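Counting nightjars by ear

The European nightjar spends the day motionless on the ground, coloured like dead bracken, and starts to move when the light has dropped below the level at which most observers can use binoculars. Survey methods for the species have therefore always depended on sound. The male's song, known as churring, is a continuous dry trill that can last for several minutes and carries well over open heath. It is easy to recognise and difficult to count.

The difficulty comes from the way the song is produced. A churring male alternates between two rates of pulse, a longer phase at the faster rate and a shorter one at the slower rate, and he turns his head while he does so. To a listener standing 200 metres away, the change in direction alters the volume enough to suggest that the bird has moved, or that a second bird has taken over. Males also change perch. A bird that stops on one pine and resumes on another a few minutes later can easily be entered on the map twice.

The standard answer is the simultaneous registration. A surveyor who hears two males churring at the same moment can be certain of two males. Records that do not overlap in time are grouped by distance and by judgement, and judgement varies. On Endance Heath, where the species has been surveyed on foot for many years, two experienced fieldworkers were given the same set of evening maps and asked to draw territories independently. Their totals differed by four. Neither had made an obvious mistake.

That result led to the present trial, which runs on Endance Heath and on the neighbouring forestry block at Morach. The two sites share a boundary fence and little else. Endance is lowland heath, mostly heather and western gorse, with scattered birch and a wet flush along the southern side. Morach is conifer plantation on a felling rotation, and its nightjars use the clear-fells and the young replanted stands until the trees close over. Birds cross the fence freely to feed, so a total for either site taken alone has limited meaning.

Recorders were placed at 28 fixed stations across both sites. Spacing was set by the distance at which a churring male can be detected on a still night, reduced by a third to allow for wind. Each unit is strapped to a stake or trunk at chest height, with its microphones facing away from the nearest track. The units switch on half an hour before sunset, run for three hours, and switch on again for the last two hours before sunrise. Continuous recording through the night was considered and rejected on grounds of battery life.

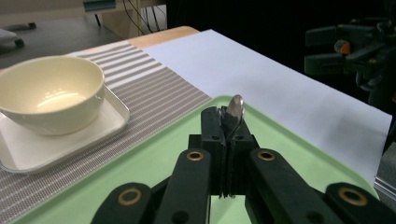 The clocks matter more than the microphones. If two units are to be compared for overlapping song, both have to agree on the time. Inexpensive recorders drift by a few seconds a day, and the drift changes with temperature, so a unit in a frost hollow on the heath will part company with one on a sheltered woodland edge. For simple presence records this is of no consequence. For locating a bird from the difference in arrival time at three or more stations, it makes the data useless, as sound travels about a third of a kilometre in one second. The trial uses units with a satellite time signal at the central stations and ordinary units at the margins, where presence is all that is asked.

The audio is searched in two stages. A detector first looks for steady energy in the band between 1 and 3 kilohertz, pulsing at a rate typical of churring. This stage is set to be generous. In June it passed 2393 clips, each one minute long. The second stage is a person with headphones and a spectrogram, who rejects the errors and marks the start and end of each bout. Of the June clips, 772 were thrown out. The commonest causes were distant motorcycles, grasshopper warblers and an electric fence with a faulty insulator at the Morach end. Grasshopper warbler song is higher and finer, but a loud bird close to a microphone produces enough low-level clutter to trip a generous detector.

The rejection rate looks high and is acceptable. A stricter detector was tried on the same files. It produced far fewer errors, but lost most of the faint song from birds beyond the nearest perch, and those are exactly the records needed to establish that two males were active together. Missed song cannot be recovered later in the process. False song can be removed by anyone with patience.

Other sounds were logged where time allowed. The male's flight call, a soft liquid note, is often given just after churring ends, along with a sharp wing-clap made in display. Both are useful signs that a bout has finished because the bird has left the perch. Neither carries far, and an absence of flight calls on a recording says nothing about whether they were given. Woodcock passed over most stations in the first hour after sunset. Their grunts and squeaks fall outside the detector's band and were noted only when they happened to share a clip.

Weather had a larger effect than expected. On evenings with wind above a moderate breeze, detection at the exposed heath stations fell sharply, while those in the clear-fells, sheltered by standing timber, were hardly affected. Taken at face value, the raw figures would show birds moving from Endance to Morach whenever the wind rose. The correction now in use compares each station only with itself on nights of similar wind. Rain is treated more bluntly, and any session with more than light drizzle is dropped.

Moonlight is a harder case. Nightjars hunt moths by sight and are known to be more active under a bright moon, and song tends to continue later into the night. A fixed three-hour session will catch a smaller share of the total on moonlit nights than on dark ones. Extending the session would solve this at the cost of more frequent visits to change batteries, and every visit means walking through ground where the birds nest. The stations at Morach can be reached from forest roads. Those on the heath cannot, and servicing there is limited to once a fortnight, by day, along a marked line.

Foot surveys have continued alongside the recorders. They follow the usual pattern of two dusk visits, with a surveyor walking a set route and marking each bird on a map. The comparison so far favours a combination of the two. Surveyors on foot are better at separating males that perch close together, as they can turn, walk and listen again. Recorders are better at finding males that sing briefly or late. Two such birds on the western edge of Endance had been missed in every foot survey, apparently because the route reaches that edge near the end, when surveyors are already heading for the car park.

There remains the question of what a territory total means. A churring male is not proof of a pair. Unpaired males may sing more persistently than paired ones, and song often falls away while a pair is incubating and picks up again before a second brood. A site with a great deal of song late in the season may be doing well or badly. Recordings alone will not settle the matter, and nest finding is licensed work that disturbs the birds if done carelessly. At present the trial reports singing males and makes no claim about breeding.

The same equipment is due to go to Kohlhase Common once the season at Morach is over, for a study of autumn redwing passage. The calls of night migrants are short, thin and high, with none of the repetition that makes churring easy for a machine to find. A new detector will be needed. The stakes, straps and battery boxes can be used again, although the foam windshields will have to be replaced. Slugs had eaten into several of them by the end of June.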